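How to write a match report in verse

Done a few of these now for the Boltermont club newsletter and people keep asking how. So, quick version, typed in a hurry before the Sunday game.

1. Watch the match first. Take notes in plain words. Scorers, minutes, the weather, who got booked. Don't try to rhyme on the touchline, you'll miss a goal. I did, in January, against Ploline.

2. Pick your form. Ballad is easiest - four lines, second and fourth rhyme. Sonnet is 14 lines and suits one big moment, a late penalty say. Limericks only for heavy defeats.

3. Write the last line first. Usually the score. "Two-one" rhymes with done, run, sun, begun. "Nil-nil" gives you still, hill, chill. Three-all is a gift.

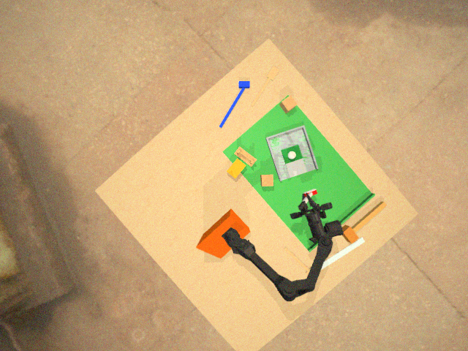 4. Sort the names out early. Some surnames just won't rhyme so keep them in the middle of the line. Sánchez goes in the middle. Always. Bedoya I have ended on once, with "annoy ya", and Rocío Bedoya has forgiven me, mostly.

5. Get the beat right. Read it out loud, tap the table. If you trip over a word swap it for a shorter one. "Keeper" beats "goalkeeper" nearly everytime.

6. Steal a bit of old language, not too much. One "alas" per report. A "forsooth" if the referee was bad.

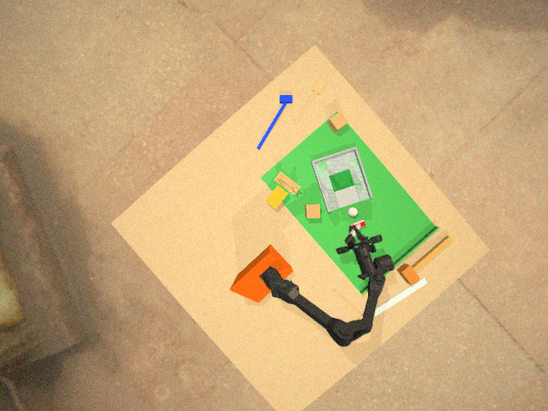
How long should the whole thing be?

Seven verses for a league game, fewer for a friendly. Past that people skip to the table.

7. Check the facts again once it rhymes. I once moved a goal from the first half to the second becuase it scanned better and the Ikside lot wrote in. Fair enough. Put a plain line at the bottom with score, scorers and attendance.

8. Leave it overnight if you can. If you can't, get somebody who wasn't at the match to read it and tell you who won. If they don't know, go back to step 3.

Start with one verse this weekend and send it to whoever does your newsletter.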